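Dia de portas abertas no crematório: fui, vi e fiquei com muito em que pensar

Fevereiro de 2023

Quem lê este blogue há algum tempo sabe que eu visito tudo o que abre as portas. Já fui a adegas, a uma estação de tratamento de águas, a uma fábrica de botões. Mas quando disse lá em casa que ia passar uma manhã inteira a visitar um crematório e uma empresa de funerais, ficou tudo a olhar para mim por cima da sopa. A minha irmã perguntou se eu estava doente! Não estou, obrigada. Só que no ano passado tivemos de tratar do funeral da nossa tia, em dois dias, sem perceber nada do assunto, e fiquei com a sensação de ter assinado papéis às cegas. Quando vi o cartaz da Clarnadov na padaria, a anunciar um dia aberto com visita guiada, inscrevi-me antes de acabar o café.

A Clarnadov fica à saída da vila, depois da rotunda das oliveiras, num edifício baixo que eu sempre tomei por uma clínica. Há estacionamento à porta, mas é pequeno, e acabei por deixar o carro junto ao muro do cemitério. Estava um frio daqueles húmidos que entram pelas mangas. Deram-nos café numa sala com cadeiras de braços e dividiram-nos em grupos. O meu tinha 19 pessoas, gente de todas as idades, incluindo um casal novo que vinha de mão dada e duas senhoras que claramente já sabiam mais do que a guia (e que não se coibiram de o mostrar).

A guia trabalha na casa há bastante tempo e tinha um modo muito sereno de falar, sem aquela voz de veludo que às vezes se ouve nestes sítios. Disse logo ao princípio que podíamos perguntar tudo e sair quando quiséssemos. Houve uma pessoa que saiu a meio e voltou para o café, e ninguém fez caso.

Começámos pela receção das famílias. Parece um pormenor, mas foi a parte que mais me ficou. É uma sala com uma mesa redonda, e foi escolhida redonda de propósito, para não haver um lado de quem vende e um lado de quem compra. É ali que se preenchem os documentos, se escolhe a hora da cerimónia e se fala do texto para o jornal. Eu não fazia ideia de que a agência ajudava a escrever o anúncio! No caso da minha tia fui eu que o escrevi, às onze da noite, na mesa da cozinha, e esqueci-me de um sobrinho. Ainda hoje se fala disso nos Natais.

A guia mostrou-nos uma ficha que dão às famílias para esse anúncio. Pede o nome completo e o nome por que a pessoa era conhecida (na minha terra isto é essencial, porque metade das pessoas só é reconhecida pela alcunha), a localidade, os familiares que ficam, a hora e o sítio da cerimónia. Há ainda umas linhas para o que se queira acrescentar: a profissão, o clube, o coro da igreja, o que for. Uma das senhoras sabedoras perguntou se se devia pôr a causa da morte, e a guia respondeu que isso é da família e de mais ninguém. Aconselhou também a pedir a duas pessoas de ramos diferentes que leiam a lista dos nomes antes de seguir para o jornal. Ora aí está, o sobrinho tinha sido salvo.

Depois passámos à sala das urnas e dos caixões, que pertence à Fornimus, o fornecedor com quem a casa trabalha. Confesso que ia com medo desta parte e afinal andei por ali a mexer em tudo como se estivesse numa loja de móveis. Há urnas de cerâmica, de metal, de madeira clara, e umas biodegradáveis, que se desfazem na terra e que eram as mais procuradas pelo casal novo. Levantei uma e é leve como uma caixa de chapéus. O representante explicou que o volume que conta é o interior e que nem todas as urnas bonitas cabem nos nichos do columbário. Isto é daquelas coisas que convém saber antes: quem já tem nicho deve levar as medidas escritas num papel.

Perguntei pelos preços, claro. Não os têm afixados na sala, e isso não me agradou nada, disse-o lá e digo-o aqui. Têm uma tabela impressa que entregam a quem pede. Pedi. A urna mais simples custa 70 euros, e a partir daí sobe-se depressa. O aluguer da sala de cerimónias são 200 euros, com música e uso do ecrã para fotografias, mas sem flores. Achei honesto estar tudo discriminado linha a linha, coisa que na fatura da minha tia não estava nem de perto.

A sala de cerimónias é luminosa e tem vista para um renque de ciprestes. Pode-se fazer uma celebração religiosa, de qualquer confissão, ou uma despedida sem religião nenhuma, conduzida por alguém da família ou por um celebrante. O tempo marcado costuma chegar bem, mas quem quer que falem várias pessoas deve avisar, para não ficarem todos aflitos a olhar para a porta. O som é bom. Experimentaram uma peça de violoncelo e houve um silêncio no grupo que durou mais do que a música. Eu, que choro com anúncios de azeite, tive de procurar o lenço.

A parte técnica vem a seguir e só vai quem quer. Vimos o forno por fora, desligado, e o painel de controlo, da Avcı. A guia explicou o percurso todo com uma placa de identificação na mão: a placa acompanha o corpo desde a entrada e fica com as cinzas até à entrega. Era a minha grande dúvida, e imagino que seja a de muita gente, se as cinzas são mesmo de quem são. Fiquei descansada. Cada cremação é individual e há um registo assinado em cada passagem. O senhor que opera o equipamento respondeu a perguntas bastante cruas com uma delicadeza que me comoveu. Também nos disse que é preciso retirar o pacemaker antes, e que a família deve informar a agência se houver um, mesmo que ache que alguém já o fez.

A seguir houve uma pausa e uma mesinha com bolachas de canela (excelentes, fui lá duas vezes) e depois uma conversa sobre o que se pode deixar tratado em vida. Eu esperava uma tentativa de venda e ia já de pé atrás. Venderam pouco, diga-se. Falaram de um plano da Lorkley, que permite pagar o funeral em prestações e deixar escritas as vontades, mas a maior parte do tempo foi para explicar o que qualquer pessoa pode fazer numa folha de papel, de graça: dizer se quer enterro ou cremação, que música, quem deve ser avisado, onde estão os documentos. E dizer a alguém onde está a folha! Uma das senhoras contou que o marido tinha escrito tudo muito direitinho e guardado num cofre cuja chave só ele sabia onde estava.
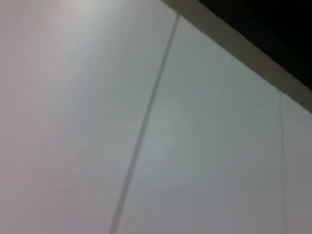 E quanto tempo se pode esperar para ir buscar as cinzas? Ali guardam-nas durante 3 meses sem cobrar nada, e depois desse prazo telefonam à família antes de decidirem seja o que for.

Achei este prazo muito humano. Há quem queira as cinzas no próprio dia e há quem não consiga pensar nisso durante semanas. Contaram-nos que é frequente virem já perto do fim, e que a entrega se faz numa salinha à parte, com calma, mediante documento de identificação e assinatura. Se vier outra pessoa em vez de quem tratou do funeral, tem de trazer uma autorização escrita.

Acabámos lá fora, no jardim da memória, que ainda está novo e um bocado despido. Plantaram roseiras e alfazema, mas em fevereiro não há muito para ver, e a terra estava empapada – levem calçado a sério, que eu fui de sapatinho de camurça e arrependi-me. Podem-se espalhar ali as cinzas, num canteiro próprio, e pôr o nome numa pedra do muro. As duas senhoras acharam as letras pequenas demais e eu concordo com elas. Quem vai visitar aquelas pedras muitas vezes já precisa de óculos para ler a ementa.

O que eu mudava: os preços à vista, as letras do muro, e uns bancos com costas no jardim. Também senti falta de alguém que falasse do luto das crianças, porque a pergunta foi feita e a resposta ficou curta. Disseram que estão a preparar uma sessão sobre isso para março, com uma psicóloga, e que avisam por email quem deixou contacto. Deixei o meu.

Cheguei a casa à hora de almoço e a minha irmã, que tinha feito troça, quis saber tudo. Estivemos a tarde à mesa com a tabela de preços, uma esferográfica e um bloco, e cada uma escreveu a sua folha. Ela quer cremação e fado. Eu quero terra, ao pé dos avós, e que no anúncio ponham a alcunha. As folhas ficaram na gaveta dos panos da loiça, do lado esquerdo, e já avisámos os sobrinhos todos.

Informações práticas para quem quiser ir: a visita é gratuita, mas precisa de inscrição ao balcão ou por telefone, e dura a manhã quase toda. A parte do forno é opcional. Há casa de banho adaptada e não há degraus, só o caminho do jardim é que é de gravilha e custa um pouco com cadeira de rodas. E tomem o pequeno-almoço antes, por causa do café, que é fortíssimo.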